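Dollero Cups & Bottles – Questions People Keep Asking

Updated July 3, 2025

Do you ship to PO boxes?
Yes. Not to freight depots though.

My order number starts with 4000, is that the old system?
Yep, anything from before January. Still valid, just put it in the subject line so it doesnt get lost.

Can I mix a bottle and a cup in one order?
Sure. Any size, any color, one box. Lots of people do a big insulated bottle for themselves and a small cup for a kid. Packed in paper, no foam.

Will the white bottles stain?
Outside, a bit, if you let coffee dry on it. Warm water, dish soap, soft cloth. No scouring pads. Please. The cream and white finishes show scratches more than the dark ones do.

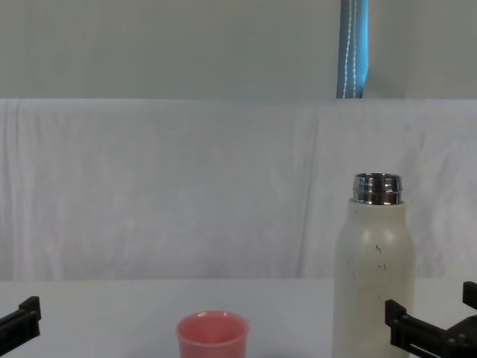
Dishwasher – cups yes, top rack. Insulated bottles no, hand wash only. Lids come apart, wash the ring separately and let it dry before you put it back.

My bottle smells. Help?
Baking soda, warm water, leave overnight with the lid OFF. Rinse twice. If it still smells it's the ring, we sell spares (part 489, fits all the Udura bottles).

Can I microwave the pink cup?
No. None of the small cups, any color. Same goes for the bottles, obviously.

Do the small cups fit a car cup holder?
They fit but they're short and they rattle. Get the Predon size if it's for the car.

Can I put soda in an insulated bottle?
Rather you didn't. Pressure builds up under the lid. Water, tea, coffee, juice all fine. Milk – rinse it out the same day.

How long do I have to return something?
8 weeks, unused, with the lid. We can't take back a bottle thats been drunk from, sorry.

Where do I pick up?
Counter at 1781 Shaikh Road, side door. Bring the order email, phone screen is fine. Ring the bell if the counter's empty.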